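Rondale Equipment Planning
Pre-Purchase Inspection Checklist: Bench-Side Manipulator with Multi-Finger Hand
Inspection date: 12 February 2026
Status: open, comments received from Kaler and Boateng

Scope

This checklist covers one arm-and-hand unit on a wheeled base, offered by Bruvanis, for light sorting and handover work at a shared desk. It is used before a purchase request goes forward. It does not replace the supplier's own risk assessment, and a pass here does not clear the unit for unattended use.

Ratings: P = pass. C = conditional, action needed before order. F = fail, action needed before the next powered session. N = not checked. Cost lines are marked with the budget they fall under: capital, site work, or running.

Section 1. Work area

1.1 Desk is stable with the arm at full extension over it. P.

1.2 Desk edge in good condition on the side facing the arm. C. Small chips along the front edge. No snag risk to the fingers at normal height, but a replacement top should be priced. Site work.

1.3 Personal and office items outside the sorting zone. F. A phone and a laptop share the surface with the tray. The layout drawing supplied with the quote shows a clear desk, and the cycle figures in the quote were worked out on that layout. Either the drawing changes or the desk does.

1.4 Work tray held in position. C. A cardboard tray with partitions has nothing to stop it sliding if a finger catches a wall. Quote for a fixed tray requested from Bruvanis. Running, with one spare.
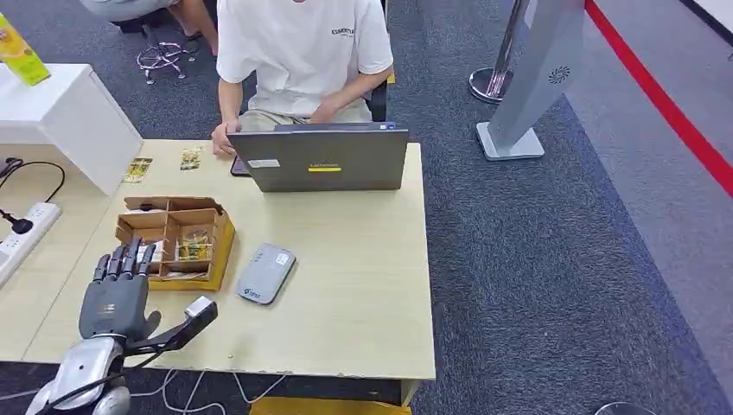 The fixed tray should keep the same compartment pitch as the cardboard one. If the pitch changes, the grasp positions have to be taught again, and Bruvanis bills teaching as a separate service after the first session. Ask for the price of a second session now, while the quote is still open.

1.5 Sockets and power strips off the floor and out of the arm's path. P. The strip is on the neighboring tabletop. Note that it carries other loads, and a dedicated outlet for the unit is listed under 5.3.

1.6 Floor surface suitable for the base. C. Low-pile carpet. Bruvanis rates the casters for hard floor and "short carpet" without giving a pile height. Request the figure in writing.

Section 2. Arm and hand, power off

2.1 Reach matches data sheet. P. Measured 896 mm from shoulder axis to wrist flange, same as the data sheet. The hand adds to this and must be included in any drawing of the working envelope. The drawing we were sent leaves it out.

2.2 Covers complete, no sharp edges. P.

2.3 Finger joints move freely by hand and return without binding. P. Checked joint by joint, both directions.

2.4 Visible fasteners on wrist and hand seated. P. No torque check was made. Bruvanis to supply torque values and the recommended interval.

2.5 Cables at the wrist have slack for full rotation and cannot loop over an object on the desk. C. The service loop is long enough. It is also long enough to hang away from the arm. A cable sleeve or two extra clips would fix this at low cost. Capital, if ordered with the unit. Running, if added later.

2.6 Wrist sensor bracket rigid and clear of the desk edge at the lowest working height. C. Clearance is acceptable at the taught positions but was not tested outside them. The bracket sits beside the hand and is likely to touch first if the arm is lowered too far. Price one spare bracket and one spare sensor module.

2.7 Status light visible from the operator's chair. N. It can be seen from the robot side. Check from the chair at the next session, at the positions where the palm faces down.

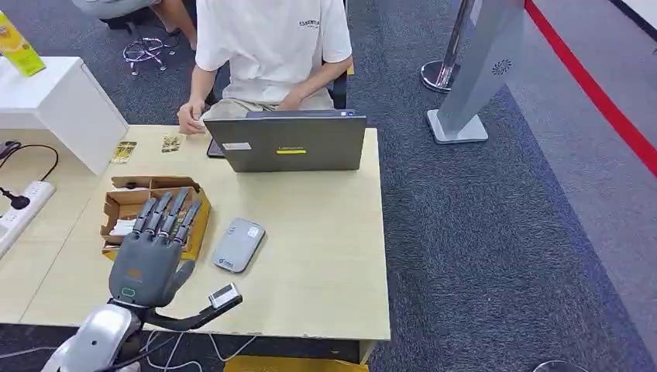

Section 3. Stopping and control

3.1 Emergency stop within reach of the seated operator. F. The stop button supplied is on a cable that reaches the robot side only. A second button or a wireless unit is required. Bruvanis lists both. The wired one is cheaper and has no battery to manage. Capital.

3.2 Emergency stop removes drive power to arm, hand and base. P for arm and base. C for hand. The fingers hold their position after a stop. This may be the intended behavior, as releasing an object can be the worse outcome, but the manual does not say so. Written statement requested.

3.3 Restart needs a deliberate action after a stop. P. Tested three times from different arm positions.

3.4 Reduced speed mode is selected by default at power-up. P.

3.5 Reduced speed mode cannot be left without a password or key. F. One tap on the tablet is enough. Bruvanis says a lockable mode is part of the next software release, planned for May. The order should not depend on a release that has no contract date. Options: delay the order, or accept with a retention on the final payment until the release is installed.

3.6 Event log can be exported by the customer. P. Plain text, no license needed.

Section 4. People near the arm

4.1 Operator position defined and marked. C. The chair has casters and no marked position. A seated person can roll forward into the envelope without noticing.

4.2 Handover point agreed and kept away from the operator's face and from the laptop. C. Hand-to-hand work across the desk is the main reason for this purchase, so the handover point needs a number in the layout and not a description. Propose a point over the open desk surface on the tray side, set at the height of the operator's forearm.

4.3 Grip force on contact with a person's hand or fingers within the limit set by our assessment. N. No force gauge on site. This item blocks the order. Rental of a gauge is cheaper than purchase unless we retest more than twice a year, and the current plan says once.

4.4 Loose items at the handover point (lanyards, cables, open sleeves) controlled. C. Add to operator instructions.

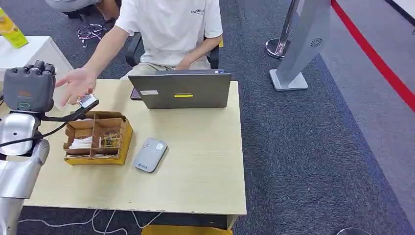 Section 4: hand positions at the bench.

4.5 Second person in the room aware of powered work. C. Other seating is in the same open area. Add a verbal call before power-up and a sign.

4.6 Cables under the desk routed away from feet. F. Thin white cables lie on the carpet below the front edge. Fit an under-desk cable channel. Site work, low cost, no reason to wait for the order.

4.7 Operator training included in the purchase price. C. One session of 45 minutes is included. That covers start, stop and recovery from a fault. It does not cover teaching positions. We have seven people who would need the basic session, and Bruvanis limits it to three per group, so two further sessions must be bought or negotiated. Running in the first year, unless it can be moved to capital as commissioning.

Section 5. Base, floor marking and storage

5.1 Base parking position marked on the floor. P. Yellow tape, square corner. Tape on carpet lifts with traffic — allow for replacement under running costs and check monthly.

5.2 Wheels lock and hold against a side push at the shoulder. C. Locks hold on hard floor. On carpet there was slight movement before the lock took up. Retest after the answer to 1.6.

5.3 Dedicated outlet available at the parking position. F. None. Site work, electrician's quote outstanding.

5.4 Arm has a defined rest pose that keeps the hand off the floor and clear of the wheels. C. The low rest pose puts the hand closer to floor level than we want. Ask Bruvanis for a higher pose, or price a stand.

5.5 Packing film and transit covers removed before powered movement. C. Clear film over a forearm can work its way into the wrist joint. Add a line to the start-up card.

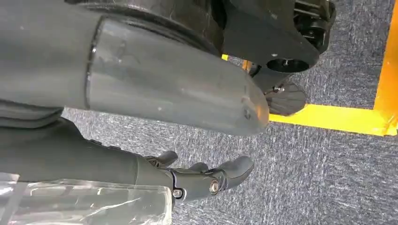
Kaler: On 5.4, budget for the stand. We asked for a higher rest pose on our own unit and got one, and then the arm was inside the aisle whenever the base was parked. The stand is a bent steel part with a foam pad and it has needed no attention. On 5.1, use carpet-grade tape from the start. Standard floor tape left residue, and we paid for cleaning out of the wrong budget line. I would also move 2.6 up to a fail until somebody has driven the arm to its lowest position at the desk edge. The bracket is cheap, but the module behind it has a long lead time.

Response: 5.4 changed to stand, priced as capital. 5.1 noted. 2.6 stays at C, with the low-position test added to the next session.

Boateng: Item 4.3 cannot stay at N while the quote validity runs down. Ask Bruvanis to extend the quote in writing before renting the gauge. They did this for us without argument.

Response: agreed. Extension request sent with the questions under 1.6, 2.4 and 3.2.

Section 6. Budget summary

Capital: unit, second emergency stop, cable sleeve, spare bracket and sensor module, stand.
Site work: desk top, cable channel, outlet.
Running: fixed tray and spare, tape, force gauge rental, extra training sessions.
Held back until software release: final payment retention, percentage to be agreed.

Items blocking the order: 3.1, 3.5, 4.3, 5.3.
Items to close before the next powered session: 1.3, 3.1, 4.6.

Next revision of this sheet after the replies from Bruvanis are in.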